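Plomside school planner, one semester in

We bought the Plomside family plan in February, the week our district announced it was going back to five full days in the building. I have two kids at two different schools, and after all those months of learning at the kitchen table I had completely lost the habit of knowing who needed to be where (and with what shoes). A planner app sounded like a very reasonable thing to throw money at.

Setup took me one evening. You type in the name of the school, and if somebody has already loaded the calendar, you get the whole year dropped in for you – early dismissals, picture day, teacher work days, all of it. My daughter's middle school was there. My son's elementary was not, so I entered everything by hand from the PDF the office sends out, and that part was a slog. 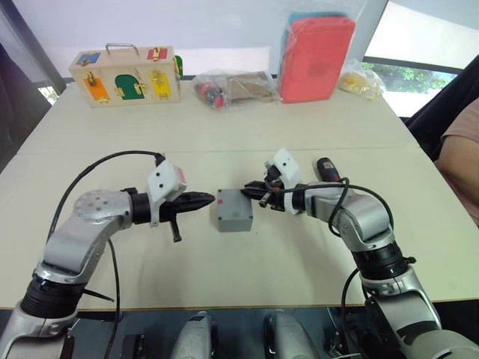

The thing I use most is the morning list. Each kid gets their own, it resets overnight, and they check things off on the old tablet we keep by the back door. Library book, lunch, signed form, water bottle. My son loves checking things off so much that he checks them off before he does them, so I still have to look in the backpack, but at least now there's a backpack to look in!

Homework tracking is where I'm less happy. The app wants a due date, a subject, a teacher and a color before it will save anything, and no sixth grader on earth is going to fill all that in while the bus is coming. Ours gave up in the second week and went back to writing on her hand. I wish there were a quick way to type "math p. 255" and be done with it.

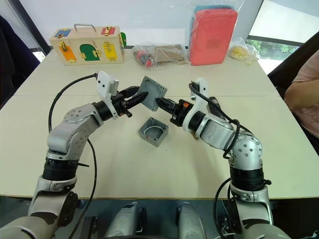 Before this we tried Comix for a month, mostly for the cute stickers, and it kept logging my husband out. Plomside hasn't done that once. Syncing between our phones is fast, and when the school moved the spring concert, he saw the new time at work before I'd even put my phone down.
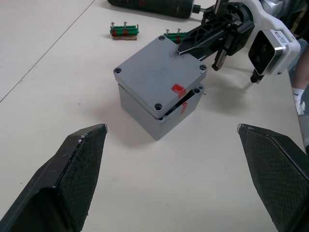
Gray box and lid on a white tabletop.

Customer service gets a gold star from me. I wrote in about a double-booked conference reminder and a very patient person named Darlene Arsenault walked me through it, and then checked back later to see if it was still behaving. It was.
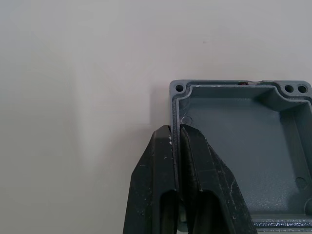 The attendance notes are also handy. When one of the kids is out sick you can write up the absence in the app and copy it straight into the school's email form. Four stars from our house, and I've already renewed for the fall. If they ever fix the homework screen I'll come back and give them the fifth.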